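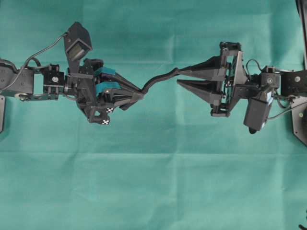
Figure 3. A thin black strip held at both ends above the backdrop cloth. The strip takes a gentle S-curve between the two points.

3.2 Background and sag

The items in the Flitberg set are all narrow and most are dark: straps, cords, rubber strips and short rods. We first sorted 300 of them on a white tabletop. Glare from the surface washed out the edges of the thinnest pieces, and two sorters working from the same tray disagreed on the width class of 61 items. We then changed to a teal-green cloth and kept it for the rest of the work. A matte strip such as the one in Figure 3 has a clear outline against this color along its whole length, which matters when the quantity of interest is the shape of the curve.

Sag was recorded with both ends held and no added load. A piece that rises before it slopes down, as in the figure, was entered as "curved, two bends" and not given a single sag value. Earlier work in our group forced every piece into one value, and the stiffer rubber strips were badly served by it.
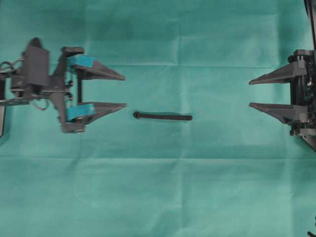
Short rods gave us the most trouble with the cloth, as they are easily confused with marks in the background. We had planned to iron the cloth in February and did not. The fold creases run across it in both directions, and a long horizontal one lies parallel to the rod lying on the cloth. The rod is still easy to tell apart: it is much darker than any crease, it has a faint shadow just below it, and its left end thickens into a rounded knob while the right end is blunt. We therefore used end shape as the second sorting key for rods, after length. Pieces with one thickened end went into a separate tray whatever their length. Rods under the shortest length class were left out of Table 2.
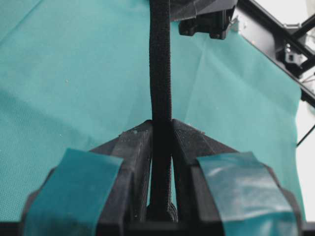

Hema Pai, Textile Measurement Lead, Predus

Straps were sorted by edge and weave before width. Flat black webbing often has a fine ribbed edge, and the ribs show well against the cloth when the strap hangs straight. Width should be read on a flat stretch. Webbing that bows or narrows near the place where it is held will read too small there, and 185 early readings were discarded for this reason. The remaining readings were taken higher up. Straps with a gathered or bundled end were measured on the free part only, and the bundle was noted in the remarks column without a size.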